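UDUMBY – Purwood, the office fit-out contractor, has completed the refit of the ground-floor meeting rooms at the Wandov business center in Udumby. The work covered wall finishing, linear ceiling-edge lighting, new tables and a change in the way power is supplied to people seated at them.

The rooms were previously served by wall outlets only. Under the new arrangement, each meeting table is issued a multi-socket power strip that sits on the tabletop, where plugs can be reached from a seated position. Cords are kept bundled at the table end and let out only to the length needed to reach the wall. Plug adapters for visitors' equipment are handed out with the strips.

"Floor boxes were priced and rejected," said Periklis Papadakis, project manager at Purwood. "They would have meant cutting the slab in 9 rooms. A strip on the table can be inspected in a minute and replaced the same day."

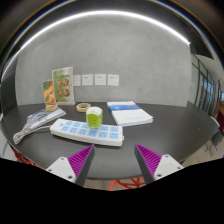 Tables in the refitted rooms have dark tops with curved outlines and were supplied by Rautiainen. The curved outline was specified to keep walkways clear in the narrower rooms, two of which also serve as a passage to the rear stair. Walls were left in a plain gray finish, and no trunking or surface-mounted outlets were added to them.

Purwood has issued the building's tenants a short set of operating rules for the strips. One strip is allowed per table, and strips may not be connected to one another. Heaters, kettles and coffee machines are excluded. Cords must not cross a door opening, and any strip with a cracked housing or a loose socket is to be returned to the front desk – tape repairs are not accepted.

The contract covered 892 square meters and was carried out in five stages, so that part of the floor remained open to tenants at all times. Inspection of strips, adapters and cords will take place twice a year, with the first round scheduled for September. Upper-floor rooms are outside the present contract and keep their existing outlets.

Meeting rooms can be reserved through the Wandov front desk. Tenants who need a strip with a longer cord should say so when booking.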